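**Ticket 3111: bed mat creeping about under the folding**
Status: open, waiting on a reply from Rerkier

Hello, and thank you for getting back to me so quickly (I do know you must be busy in October!). The mat is the striped one from your Kamholm range, and it still slides on top of my patchwork quilt whenever I sort clothes on the bed.
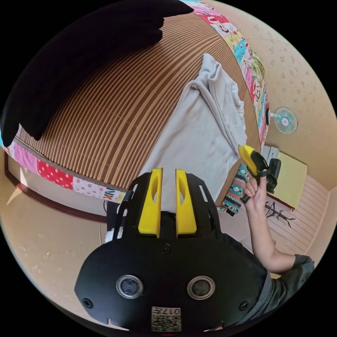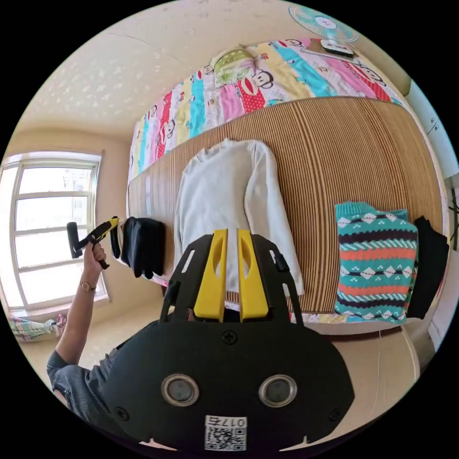
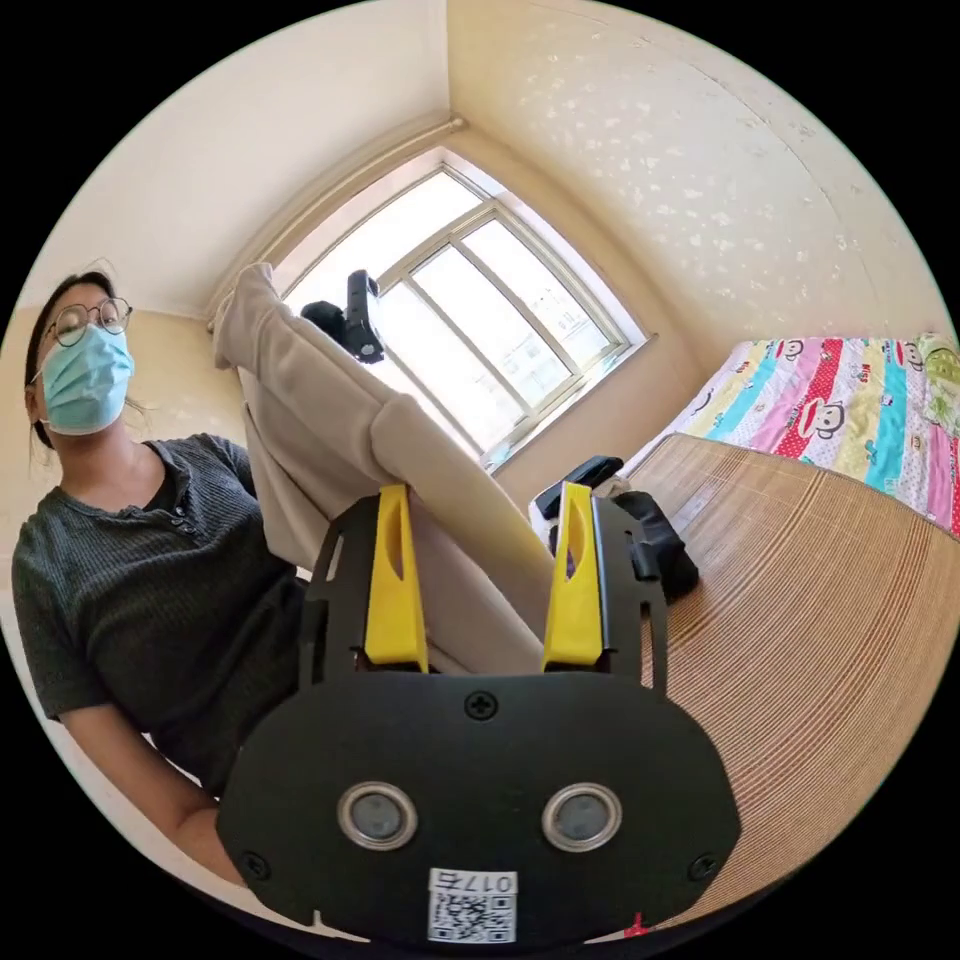 *Sorting clothes in the bedroom; mat and quilt are in all three.*

Tried so far:

- Turned the mat round end to end. It slid just the same, only towards the window.
- Tucked the quilt in tightly. Better for over 12 minutes, then off it went again.
- Laid the heavier knits down first and the white sweatshirt after. Lovely and steady until I got to the trousers, which want such a lot of room!

I haven't tried it on a plain sheet yet, as I'm rather fond of the monkeys on that quilt and would like to keep it on. Do you sell a grippy underlay, or would a bit of rug netting do? I'll leave the ticket open until I hear from you.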